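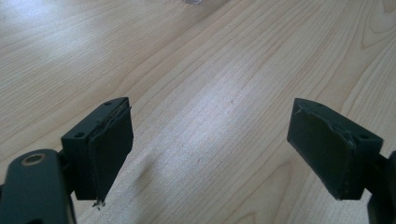
## Swapping the finger pads on the Grosenano hand gripper

Quick one. Pads on the Grosenano are a wear part, treat them like brake pads. Mine: left one starting to lift along the top edge, few pale fibers hanging off the bottom corner. Right one scuffed on top. Time to change both. Always both, never one.

Need: Truvine pad set (2 in a bag), small screwdriver, plastic scraper, rubbing alcohol, lint-free cloth.

### Steps

1. Jaws all the way open. Work over a plain table so you can see dropped screws.
2. Undo the two small screws on top of each block. Hand tool only, the plastic strips easy.
3. Slide the block off. Mark it L or R on the back with tape.
4. Peel the old pad starting at the loose edge. Slow. If it tears, scraper held flat, no knives.
5. Alcohol wipe, let it dry completly. Don't skip.
6. New pad on, line up the top edge first, then press down from the middle out. Hold it 2 minutes.
7. Trim anything that overhangs. Stray fibers show up in your recordings and drag on small parts.
8. Block back on, screws snug. Stop when you feel them seat.
9. Close the jaws by hand a few times. Pads should meet flat. If one side touches first, loosen that block, nudge, retighten.

### How long do they last

I log closes. First set went 400 before the edge lifted, mostly mugs and cardboard. Second set 200, but that was all rough stuff, so fair enough. Now I check every 122, becuase that's one full run of our task list.

### Worth buying?

Truvine set: yes. Grips better than the pads that ship with the tool, glue is stronger too. Tried the Inach ones in April, too slick on glass, sent them back. Swanepoel sells a thicker pad but you lose some opening and the jaws won't close right without shims.

One gripe, the Truvine bag has no instructions at all. Hence this page.

Llinos Pumphrey, updated 11th January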